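Cleaning and Resealing a Stone or Composite Worktop

By Farah Lubis, Trukbridge Home Workshop Notes

Most worktop stains are residue sitting on the sealer. Test before using anything abrasive. Put a few drops of water on the mark and wait eight minutes. If the water beads, the sealer is intact and the mark will usually come off with dish soap and a nylon pad. If the surface darkens, the water is getting in and the top needs to be sealed again.

Routine cleaning

Use a neutral cleaner and a damp microfiber cloth. Vinegar and lemon juice etch marble and limestone. Bleach dulls most resin composites over time. Dry the top with a second cloth, especially along the back joint, where hard water leaves a white line.

Oil stains

Mix baking soda and water to the thickness of peanut butter. Spread it a little past the edge of the stain, cover with plastic wrap and tape down the sides. Leave overnight. Remove the wrap, let the paste dry fully, then lift it with a plastic scraper. Old cooking oil can take three rounds.

Resealing

Clear the top and wipe it with denatured alcohol, windows open and pilot lights off. Let it dry. Apply a thin coat of penetrating sealer in sections and buff off the excess before it turns tacky. Haze that has already set can often be softened with a little fresh sealer and wiped away. Keep the surface dry for the period on the label.

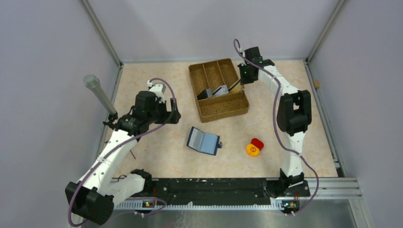

Trukbridge, 24 August 2023

Pale, speckled tops hide crumbs and fine scratches, so check them with a flashlight held low to the surface. Scratches show as short bright lines. Dried sealer shows as a dull patch with a soft edge.

Rizal Oei asks about the joint between top and wall. Cut out old caulk with a plastic blade, clean with alcohol and run a new bead of silicone almost 6 mm wide. Tool it once and leave it alone until cured. Grout cracks there.

Next update in October: butcher block and oil finishes.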